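Home / Interviews / Storage and small furniture

Four drawers and a row of slots: Oriana Arancibia on the desktop organiser

Published 25/03/2023. Interview by Finn Schwerdtfeger

Oriana Arancibia has spent 12 years working on small storage for Hullia, most of it on pieces that sit on a desk or a dressing table and are noticed only when they get in the way. Her current subject is the flat-packed cosmetics organiser: thin wooden panels, a few drawers, open compartments above. We spoke at the workroom she shares with Nermin Taşdemir, who handles the labelling.

I began by asking what goes wrong with this type of product. "Height," she said. "People buy by footprint. They measure the table, they check the width, and then the first bottle they own doesn't stand up under anything or falls forward out of everything. The footprint is the easy part."

Her preference is for a unit divided unevenly, with a narrow side and a wide side. The narrow side takes one object that is used often. The wide side is stepped, with tall items at the back and low ones in front, so that the front row doesn't hide the rear. Drawers go underneath, where the weight of the contents helps to keep the unit steady.

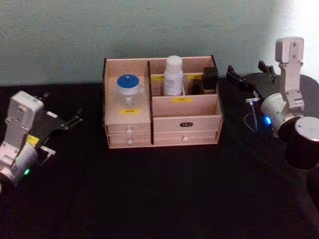

Jar on the narrow side, white bottle and black items in the rear cubbies, drawers below.

The jar is a case in point. Arancibia puts a wide, lidded container on its own whenever she can. "A jar needs a hand around it. If you put it in a cubby with walls on three sides, you end up lifting it by the lid, and one day the lid isn't screwed down. On an open shelf you can get hold of the glass."

Bottles are treated differently. A slim bottle with a high cap benefits from walls close on either side, as it has a narrow base for its height. She allows 9 mm of free space in total across the width of a slot and no more. Her first drawings for Palaris, an earlier line, allowed twice that. "They leaned. You would pull one out and the next would lean into the gap. We redrew the dividers and kept the outer panels as they were."

The dividers remain the weak point in assembly. They slot into each other without glue, and a piece that is not pushed fully home will stand proud of its neighbours. Her advice is to fit all of them loosely first, then press them down in turn from the back to the front, and to do this before the drawers go in. Sanding is rarely needed. If a divider will not go down, it is usually the wrong way up.

On labels there is some disagreement in the workroom. Taşdemir labels by contents, with a small yellow sticker for each position, and she does it before anything is put away. Arancibia was doubtful at first.

"I thought the shape of the slot was enough of a label," she said. "Nermin's argument was that the shape tells you what fits. It doesn't tell you what belongs. Those are two separate questions, and I had only drawn for one of them."
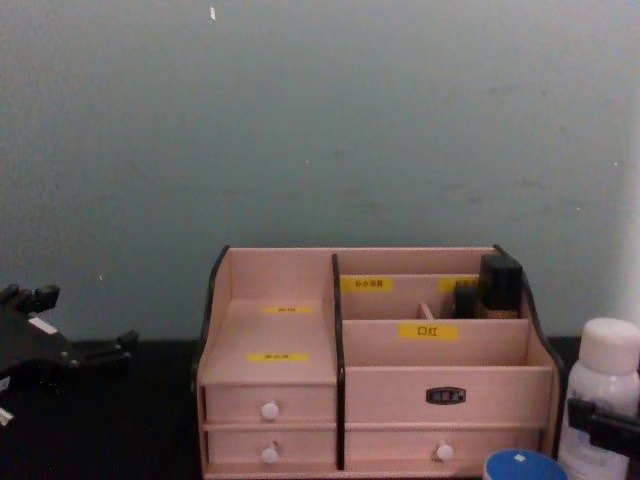
The test of a label, in Taşdemir's view, is whether a second person can put things back without asking. She joined us for this part of the conversation. "Lipstick is the usual one. It fits anywhere, so it ends up everywhere. Give it one low compartment at the front, write the word on it, and leave it alone for a month. If it has moved by then, the compartment is in the wrong place and you move the label."

She fixes the larger labels to the front panels and keeps the smaller ones for the back edges. A label on the back edge has one drawback, in that a tall item placed in the slot can cover part of it. She accepts this - a full slot needs its label less than an empty one does.

I asked about drawer knobs. Arancibia likes a round knob on a small drawer, centred, with a single screw. Drawers this light have no runners and will twist if pulled from one side. The sample drawers were opened and closed 1000 times, and the wear was at the rear corners of the drawer bottoms.

The next version, Rellix, is due in September. It keeps the uneven split and adds a slightly deeper lower drawer on the wide side. The knobs stay the same.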